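Wed 21 April

Rain again all morning, the soft kind that hardly seems worth an umbrella until you get to the end of the lane and find your collar soaked through. I walked down to the Ondwood allotments anyway, since the broad beans won't look after themselves, and stayed far longer than I meant to. The ones I put in back in March are up past my ankles now! I tied them in, talked to them a bit (no harm in it) and came home by way of Harb to look at the river, brown and very full of itself.

Supper was leek soup and the last of the good bread, and I wrote two letters I have owed for weeks.

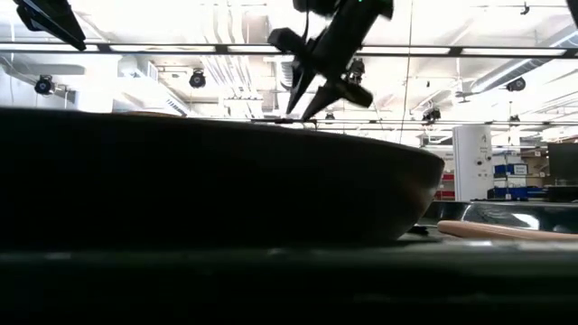
I've been thinking about bread all evening, and whether to start a sourdough again after letting the last one die so shamefully over the winter. I would want a proper bowl for it — a large dark one with a gently curved rim, wide enough to get both hands in and fold the dough without chasing it up the sides. There may be one at the Ivholm market on Saturday, so I shall take my big bag and go early.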